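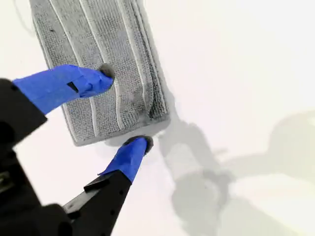 Walholm Home Forum > Cleaning & Laundry > Cloths, rags and towels

Gray microfiber: how do you fold yours? (and do you wash them separately?)

dustbunny_deb
Posted February 27, 2001

Hi all! I have gone completely microfiber in the kitchen since the new year and I'm in love with these things. I had a drawer of old terry rags, most of them cut up from bath towels, and they are now in the garage where they belong. The gray ones are my favorite. They don't show every coffee drip the way the yellow ones do, and that nubby looped surface just grabs whatever is on the counter.

Two things I'd like to hear about. First, folding. I've been going lengthwise into a long rectangle and leaving it at that, so the layers stack up and the edges run along the side. My sister-in-law does little squares. Mine lie flatter but take up more drawer. Second, washing. The tag on mine (Callmont, from the hardware store) says no softener and then the rest of it washed off, so I'm guessing!

thirdshelfdown
No softener is the big one. Also no dryer sheets. I ruined a whole batch that way and they just pushed water around after that. Felt lovely, cleaned nothing.

I fold in long thirds, then once across. They stand up in the drawer like file folders and I can pull one without wrecking the rest.

mop_and_glory
Standing them up is the way to go!! I switched last August when we redid the pantry and I will never stack again. When they were stacked I used the same top two cloths over and over and the bottom ones looked brand new.

For washing, mine go in on warm with a little less soap than usual. Hang them if you have the room — they're dry by the time you've had lunch.

kettlecorn
I'm going to be the odd one out and say don't fold them at all. They're rags. I have a basket under the sink, clean ones get tossed in, done. All the time you spend on file folders I spend drinking my coffee.

dustbunny_deb
Kettlecorn, I believe you, but I like opening the drawer and seeing them all lined up. It's a small joy. Let me have it!

thirdshelfdown, did you ever bring that ruined batch back? I may have had one accident with softener before I read the tag.

thirdshelfdown
Partly. I boiled them in a big pot for a few minutes and rinsed them a bunch of times. They came back enough for the car but I never trusted them on glass again.

pinesol_pete
Please be careful with boiling. Microfiber is plastic when you get down to it, polyester and nylon mostly, and high heat isn't good for it. Hot tap water, a splash of white vinegar, long soak, then a plain wash with no soap at all. I've rescued plenty that way.

thirdshelfdown
I've heard that too, but mine came through the pot in one piece. The softener was what hurt them. I do agree on low heat in the dryer.

pinesol_pete
One batch isn't much to go on. I had a set go stiff on me after a hot dryer, felt like a cat's tongue. They'd catch on my hands and pull at the dry skin. I won't go near a boil.

mop_and_glory
Can I ask about lint? I love the gray ones too but if they go in with anything cotton they come out covered. Little specks all over, and they show on that lighter gray. I pick them off in front of the TV like a monkey.

dustbunny_deb
YES the specks. I had one this morning I was sure was a bug.

pinesol_pete
Wash them on their own. It's the only cure. The same loops that pick up crumbs will pick up every bit of fuzz from a bath towel and hang on to it. Mine go in a mesh bag by the washer until there's enough for a small load. Zip the bag, toss it in, empty it out, hang it back on the hook.

kettlecorn
See, now we have a bag AND a drawer system.

bluebucket
New here, hi! Reading with great interest. I clean for a living, mostly houses and one small dental office, and I go through a lot of cloths. My fold, for what it's worth: in half, then in half again, so you've got a pad about the size of your hand. Wipe with one face, flip, wipe with the other, then refold to a clean face. You get a lot of wiping out of one cloth before it goes in the dirty bag. I fold them that way straight out of the dryer so they're ready to use, and I don't care how they look in the cupboard.

It made a huge difference when I learned it. Before that I'd ball the cloth up, and I was mostly smearing the same dirt from the faucet to the mirror.

mop_and_glory
Oh that's smart. I do ball mine up. Trying this tonight on the stove.

dustbunny_deb
Welcome, bluebucket! Do you color code? I've read that you should have one color for bathrooms and another for the kitchen, and it's the one thing that makes me nervous about having everything gray.

bluebucket
I do, and I'd be strict about it. Gray for counters and general dusting, blue for glass, and pink never leaves the bathroom. At the dental office they have their own cloths that stay on site.

If you really want all gray, put a stitch of red thread in the corner of the bathroom ones. A laundry marker works too but it fades.

thirdshelfdown
Red thread! I have been using a snipped corner, but they start to fray there after a while. Going to dig out the sewing box.

kettlecorn
I will admit the thread is a good idea. I have been going by smell.

pinesol_pete
Kettlecorn, no.

windowseat44
Does anybody have an opinion on brands? I have some Callmonts like Deb and some Merkwoods. The Merkwoods feel thicker but I can't decide if I like that. They drink up a spill in one pass, but on windows they leave wet tracks and I have to go back over with something thin.

mop_and_glory
Thick for spills, thin for glass! I keep both. My thick ones are great for drying the sink out at night — that's my favorite chore of the whole day, shiny sink, lights off, good night.

bluebucket
Agree on that. For glass I like a flat weave with no loops, almost like a bandanna. The looped ones are for counters and dust. I'd stop fighting it and let the Merkwoods be your kitchen cloths.

dustbunny_deb
Update! I soaked the softener cloths in hot tap water and vinegar overnight, the pinesol_pete way, and washed them plain this morning. Dripped water on the counter to test. Two of them drank it right up and the other 2 are still sort of shoving it around. Those get another soak.

I also tried the file folder drawer. I only got as far as the top drawer before the phone rang, but wow, they all fit with room for the oven mitts. The lengthwise fold was hogging half the space. Sorry, long rectangle, you had a good run.

pinesol_pete
Glad to hear it! Use a bit less vinegar for the second soak and rinse well after. The smell goes away when they're dry.

thirdshelfdown
Welcome to the drawer club. Put the fold side up, not the open side, or you'll grab one layer and drag the whole thing apart.

windowseat44
Side question, does it matter if they go away a tiny bit damp? I folded a stack last night that I thought was dry, and today the middle ones felt cool.

bluebucket
Yes, take them back out. They'll go sour in a closed drawer and then you'll be wiping that smell onto everything. Drape them over the shower rod for an hour.

kettlecorn
Or a basket. With air in it. Under the sink. Just saying.

mop_and_glory
OK, reporting back on the stove. Folded in quarters like bluebucket said and I got the whole top, the knobs and the hood with one cloth and still had a clean side left over. I am telling everybody I know. Has anyone tried the Mousavi mop covers? Same kind of fabric, I think, and my kitchen floor is next.

dustbunny_deb
Start a new thread for the mop covers, I want to follow that one too!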